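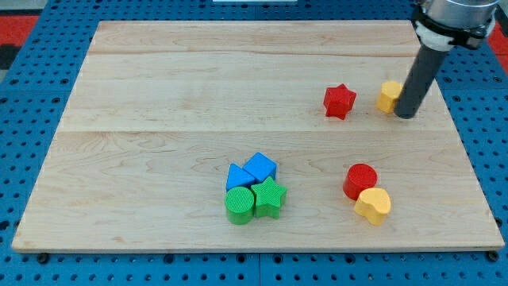
A kitchen table, and the words I did not have for it

Thursday, October 1, 2026

When I moved to this country I thought my English was good. I had read novels in it, I had written letters to offices in it, and I could follow the radio news while cooking. Then I wanted to make a table for my kitchen, and I found that I could not speak.

I went into a timber yard in May and stood in front of the counter with a drawing. The man asked me if I wanted it planed all round. I said yes, because he said it in the voice of someone who expects a yes. Then he asked about something that sounded to me like "wayney edge" and I said yes to this also. I went home with two boards that still had bark along one side. They are very beautiful boards and they are now shelves in the hall.

In my own language I know the words for wood from my grandfather, who repaired carts and later doors. I know them the way one knows the names of relatives. I never had to look for them. But they are of no use here, and the dictionary is not a great help either. It gives for one of his words "a kind of plane", and for another one, a joint he used in every drawer, it gives only "joint".

So I began to keep a list. I wrote it in a small Plallus notebook, the sort with the grey cover, because it fits in the pocket of my work trousers. On the left is the English word and on the right whatever I have: sometimes my grandfather's word, sometimes a drawing, sometimes only a question mark. Some that I like:

Cupping. When a board bends across its width like a hand that holds water. We say that the board "makes a spoon".

Proud. When one piece stands a little higher than its neighbour. I find this wonderful. In my language such a piece is "drunk".

Winding. Said like winding a clock, and not like the wind outside, although I met two people who disagree about it. It means a twist from one end to the other.

Offcut. I knew this one already, but I had always thought it was a kind of meat.

Sacrificial. A piece of wood you put under your work so that the drill spoils it and spares the good one. My grandfather used old cupboard doors for this and had no word for it at all.

The list has grown to more than 3,000 words if I count the general ones from the years before, which I copied in from older notebooks. The woodworking part is of course much smaller. I do not learn them by heart any more. I tried to do it with an application called Zomport, nineteen words every evening, and after a few weeks I knew them perfectly on the telephone and could not find any of them in the shop. A word seems to stay with me only after I have needed it and been without it, preferably in front of other people.

The evening class helped me the most. It is on the Garkent estate, in the long building behind the bus stop, and it is a class for furniture repair, so the language comes with it for free. The others there say "pass me the thingy" quite as often as I do. I had believed that every native speaker knows what a bradawl is. Half of our class did not, and one lady had been calling it "the stabber" since her childhood.

I also began to read. The best of the books is a thin one by Þrastardóttir about joining boards, translated into English, and I think I understand it so well because it was not written in English first. The sentences are short and a little stiff. She (I suppose it is she, from the name) says that a glued joint should be left alone until you are bored with it, and then left alone again until the morning. I have written this on the wall.

My table is not finished. The top is glued and flat, or flat enough for plates, and the legs are cut but not shaped. One of the boards has a small knot that I wanted to hide on the underside, and then I forgot and glued it the wrong way up. I look at it each morning with my coffee and I have become used to it. The frame under the top still needs what are called buttons, little blocks which hold the top but let it move with the seasons. I asked for them at the timber yard last week and the same man told me I should make them myself from scrap. I understood every word of his explanation, including a joke about haberdashery, and laughed at almost the right moment.

If you know what the English call the small piece that comes away when you cut a tenon, please write it in the comments. I have my grandfather's word for it, but on the left side the line is still empty.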